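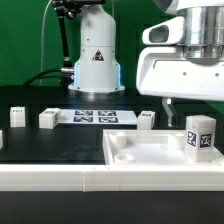
Marker block

A marker block (also marker cube or tag cube) is a small solid, usually a cube, that carries a square fiducial marker on one or more of its faces. The marker is a flat black-and-white pattern that software can find in an image and identify by number. Because the size of the printed square is known in advance, the position and rotation of the block relative to the camera can be worked out from a single view. Marker blocks are used in teaching, in tabletop interfaces, in measurement work and as objects for sorting and stacking tasks. They are often used together with a marker sheet, a flat page on which several markers are printed in a fixed arrangement.

Terminology

The word "fiducial" comes from surveying and optics, where a fiducial point is a fixed mark used as a basis for measurement. In everyday workshop use "marker" and "tag" are interchangeable, and both may refer either to the pattern or to the thing it is printed on. Villca's handbook Blocks and Boards keeps the two apart: a marker is the pattern, a block is the body. This article follows that usage.

The full set of patterns that a detector can recognize is called a dictionary or family. Dictionaries with few patterns can afford larger differences between any two of them, so that one pattern is less likely to be read as another when part of it is blurred.

Pattern

A typical square marker has a solid black border enclosing a grid of cells, each black or white. The border lets the detector find four corners. The cells give the identity of the marker and also its orientation, for which reason patterns that look the same after a quarter turn are left out of a dictionary.

A margin of white, the quiet zone, is needed outside the border. On a white block the unprinted part of the face can serve as the quiet zone, provided the pattern does not run out to the edge. A marker printed to the full width of the face may be lost when the block stands on a dark surface, as the border then merges with the background. Some families place data cells outside the border and have different margin requirements.

Construction

The body may be wood, foam, cast resin or printed plastic. Hollow bodies are lighter but tend to bow on the larger faces. Patterns are applied in one of these ways:

Paper label. Cheap and sharp. Corners lift with handling, and a label set at a slight angle introduces a constant rotation error.

Vinyl or polyester label. More durable, but gloss types reflect overhead lights. Matte stock is preferred.

Direct print. Ink is laid on the face by a flatbed printer. There is no edge to lift, although the ink wears at the corners of the block.

Inlay. The black cells are recessed and filled, or printed in a second color of plastic. The pattern lasts as long as the block, but small cells lose their square corners.

The Trurkix pattern block, a school set sold in boxes of 14, uses inlays on two opposite faces. The earlier Bandent set used paper labels on all six and was supplied with a spare sheet.

Marking schemes

In a single-face scheme only one side carries a pattern, and the block must be set down with that side toward the camera. This is adequate where blocks slide on a table and are never turned over.

In a uniform scheme the same pattern is repeated on every face. The block can be identified whichever way it lands, but its orientation cannot be fully recovered, as the detector has no means of telling one face from another.

In a distinct scheme each face has its own pattern. Full orientation is available from any one visible face. The cost is a larger dictionary: a set of eight cubes marked in this way uses 48 patterns, or 49 with one more for the table origin.

When two or more faces are visible at once, their corners can be solved together. The result is steadier than that from one face, above all when that face is seen nearly square-on, where small errors in corner position produce large errors in tilt.

Marker sheets

A marker sheet defines the plane of the work surface. The simplest has a single pattern; sheets with four patterns in a two-by-two grid are common, as the layout fits on ordinary office paper and still gives a usable result if one or more patterns are covered. The spacing between patterns must be known as well as their size.

Sheets are printed at full scale with any "fit to page" option turned off, and the printed square is then measured with a rule or calipers. The measured figure is the one entered in the software. Paper should lie flat. A curl at one corner is enough to tilt the estimated plane – heavier card or a rigid backing reduces the effect.

Sources of error

Wrong stated size shifts every distance in proportion. A marker entered as 2 percent larger than it is will be placed 2 percent too far away.

Glare on part of the pattern can turn black cells white. Diffuse lighting and matte surfaces are the usual remedies.

Overlap, as by a finger or another block, prevents detection in many systems if any part of the border is hidden.

Motion blur softens the border and moves the apparent corners along the direction of travel.

Wear is gradual. In a handling trial described by Marisol Villca, paper labels were still readable after 3000 placements, but had lifted at the corners most often touched. The vinyl labels in the same trial had not lifted.

Storage and care

Blocks are kept in divided trays so that printed faces do not rub together. Inlaid and vinyl faces can be wiped with a damp cloth; paper faces should be dusted only. Yellowed or scuffed labels are replaced as a set, and the new squares are measured before use. The Doser tray, designed for the Flores classroom kit, has a felt base and holds the blocks with one face up for checking against a printed list of numbers.

See also

Calibration target
Registration mark
Tangible user interface
Toy block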